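Chapter 4
A Day Among the Arms: What a Demonstration Can Teach You

Before we get to grippers and joints and all the words that go with them, I would like to take you along on a visit. I have started this chapter in other ways in past years, with a long table of terms and a short history, and my students were very polite about it. The visit works better, so the visit is where we begin.

The place is the Moen Hall of the Imlow Technical Center, and the occasion is the open day the center holds every October. The program for the afternoon was built on a project called Randalus, in which a robot arm is asked to pick up ordinary household things from ordinary furniture. Much of the showing was done in simulation, on a big screen, with the arm and the room drawn by a computer.
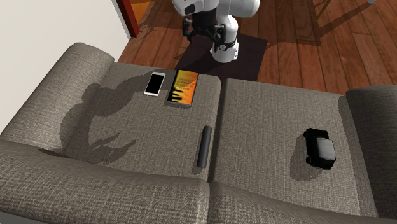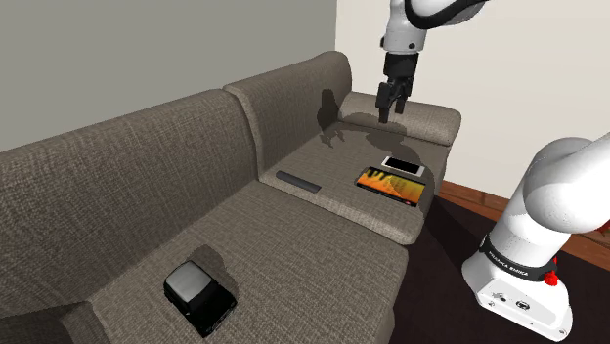

I had expected, I must admit, a factory. Most of us do when we hear the words "robot arm" - we think of car bodies and sparks and yellow safety fences. What we got was somebody's living room, or something very much like one, and I noticed how quickly the visitors settled into it. People who would have stood at the back for a welding show came right up to the front row and began giving the arm advice. "Go for the phone," said one. "No, no, the phone's too flat!" said another, and there, without any help from a textbook, was the first real question of this chapter.

Why should flatness matter? Try it for yourself before you read on. Lay a phone on a sofa or a bed, and pick it up using only your thumb and one finger, held stiff and pointing straight down. You will probably find yourself wanting to slide it to an edge, or tip it up, or press one finger down into the cushion to get beneath it. Now do the same with a toy block or a small box. The block has tall sides and gives your fingers something to press against. A gripper with two fingers that open and close in a straight line, called a parallel gripper, meets the same trouble you just did, and it has a good deal less sense of touch to help it out.

Then there is the sofa itself. A tabletop is hard and level, and it stays where you put it. A cushion is soft, it curves, and in a real home it sinks a little under whatever rests on it. The guide told us that a simulated sofa can be made stiff or soft as the lesson requires, and that the team at Randalus likes to start stiff and get softer by stages (I thought this a very kind way to treat a beginner, whether the beginner is a machine or a person).

The Pirkatia group, who wrote the software for the demonstration, had set up 600 practice rounds in all, with the objects moved to new spots from round to round. We watched 16 of them from start to finish. Each round was allowed 90 seconds. I would encourage you, if you ever attend a day like this one, to resist looking only at the fingers. Watch the elbow and the wrist as well. A good part of the work lies in bringing the hand to the right place at the right angle, without bumping the furniture on the way, and by the time the fingers close most of the hard decisions have already been made.

Somebody asked, as somebody always should, whether doing well on the screen means doing well in a real room. The guide's answer was a careful one. A simulation lets you try a thing again and again with no broken phones, and it lets you change the light, the floor or the fabric in a moment. It also leaves things out, and you may not know which things until a real arm meets a real cushion. We will come back to that gap in Section 4.5, and I hope you will keep the question in your pocket until then.

What to take with you on a visit

If your class is going to a demonstration this term, please bring a notebook and write down what the machine was asked to do before you write down what it did. Those are two different things, and in my own early notes I mixed them up terribly. Note how many tries you saw, what changed between one try and the next, and who or what decided that a try had gone well. Ask about the failures too - most guides are glad to be asked, and their best stories are usually in there.

4.1 The Parts of an Arm

We begin at the bottom, with the base, and work our way up toward the fingers. The base is the part that stays put, and every other part of the arm measures its position from there.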